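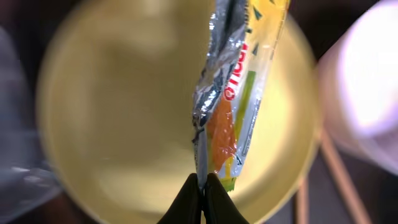 A crumpled snack wrapper with a silver foil section.

JEKPORT TRAIL HALF ADDS TRAINING RUNS, NEW COURSE AND LATER CUTOFF

Registration for May race opens Thursday at 7 a.m.

JEKPORT -- The Jekport Trail Half Marathon will return in May with a redesigned course, a longer time limit and a free training program for first-time entrants, race organizer Draltance Running announced today. Registration opens Thursday at 7 a.m. on the race website.

The new course starts and finishes at the Trolla Street ball fields on the north side of town. Runners will follow the paved river path for the opening stretch, cross the Eder footbridge and climb the gravel service road to the top of Eder Ridge. From there the route drops through the woods on single-track trail and returns to the ball fields by way of the old rail grade.

Last year's race was two laps of the river path. Many runners told Draltance in the post-race survey that they wanted a single loop and less pavement. The new route is a single loop, and more than half of it is on gravel or dirt. It also has a good deal more climbing. Most of the climb comes in one steady section after the footbridge, and the grade is gentle enough that newer runners can alternate running and walking without losing much time.

"We heard the same request over and over, which was to get people up on the ridge," Draltance said in a statement. "The trail is in good shape now, the footbridge has been reopened, and we had no reason to wait another year."

LONGER TIME LIMIT

The time limit for the half marathon has been extended to four and a half hours. The limit in past years was three and a half hours, and runners who fell behind were asked to leave the course at the end of the first lap. Last year, 119 entrants either missed the cutoff or dropped out before it.

There will be one intermediate cutoff this year, at the ridge-top aid station. Runners who do not reach the station within two and a half hours of the start will be driven back to the ball fields. They will be listed in the results under the distance they completed.

Walkers are welcome in the half marathon as long as they can meet both limits. Walkers should line up at the back of the starting area. Poles are allowed, but not on the footbridge.

FREE TRAINING RUNS

Draltance will lead group training runs every week in the two months before the race. The runs are free and open to anyone, including people who have not registered. They leave from the parking lot at the Trolla Street ball fields at 7 a.m. on Saturdays.

Each run will have a short group and a long group. The short group will begin at two miles and build up to seven. The long group will begin at six miles and build up to eleven. A run leader will stay at the back of both groups so that no one is left alone on the trail. Slower runners do not need to give notice that they are coming.

The last two long runs will cover the ridge section of the race course in both directions. Draltance recommends that anyone new to trail running attend at least one of them. The descent from the ridge has loose rock in two places, and runners used to pavement often take it too fast on a first try.

Training runs will go ahead in rain. In case of lightning or high wind, a notice will be posted on the race website by 6 a.m. There will be no make-up dates.

A printed training schedule will be available for runners who prefer to prepare on their own. It calls for three runs a week and assumes that the runner can already cover three miles, with walk breaks if needed. Copies can be picked up at the Draltance store in Jekport or downloaded from the race website.

SHORTER RACE AND KIDS' RUN

A 7K race will be held the same morning, starting 30 minutes after the half marathon. It stays on the river path and the rail grade and does not go up the ridge. Strollers are allowed in the 7K. Dogs are not allowed in either race.

The kids' run, for children 10 and under, will take place on the outfield grass once most of the 7K runners have finished. It is free, and families can sign up on race morning. Every child who takes part will get a ribbon. No times will be kept.

AID STATIONS

The half marathon will have five aid stations, up from three. All five will have water and sports drink. The ridge-top station and the station at the start of the rail grade will also have pretzels, orange slices and energy gels. The 7K will have one station, with water only.

No paper cups will be handed out on the ridge. Runners need to carry a bottle or a folding cup on that part of the course, and folding cups will be sold at packet pickup at cost. Cups will be provided at the three lower stations. Trash cans will be set out at each station and again a short distance past it. Runners who drop gel packets or other litter on the trail can be given a two-minute time penalty.

ENTRY FEES AND FIELD SIZE

The half marathon costs $65 through the end of March and $80 after that. The 7K costs $30 at any time. Both fees include a race shirt, parking and a meal ticket for the finish area. Entrants who do not want a shirt can decline it when they register and take $8 off the fee.

The half marathon field is capped at 900 runners because of the narrow trail on the descent. Runners will start in waves of 100, three minutes apart, based on the finish time they expect. All times will be measured from the moment a runner crosses the start line. A waiting list will open if the race fills.

Entries can be transferred to another runner until two weeks before the race. Refunds are not available, but an entrant who is injured or pregnant may move the entry to the following year at no charge.

Packet pickup will be held at the Draltance store from noon to 7 p.m. on the day before the race and at the ball fields from 6 a.m. on race morning. A photo ID is required. Runners may pick up a packet for one other person if they bring a copy of that person's ID.

PARKING AND ROAD CLOSURES

Trolla Street will be closed to through traffic between the river and the ball fields from 6 a.m. until noon on race day. Residents will be able to drive in and out at any time with an escort. The Eder footbridge and the ridge trail will be closed to bikes until the last runner has passed.

Parking at the ball fields is limited. A shuttle will run from the Jekport high school lot every 15 minutes starting at 5:45 a.m., with the last return trip at 1:30 p.m.

ABOUT THE RACE

The Jekport Trail Half Marathon is in its seventh year. A total of 2732 people have finished the half marathon or the 7K since the first race. Part of each entry fee goes to trail upkeep on Eder Ridge, and last year's share paid for drainage work and new signs on the service road.

ABOUT DRALTANCE RUNNING

Draltance Running is a running store and race organizer based in Jekport. It sells shoes and clothing for road and trail running and puts on four races a year in the Jekport area, along with weekly group runs.

Media who would like to cover the race or join a training run should contact the Draltance press desk through the race website. Course maps are available on request.

###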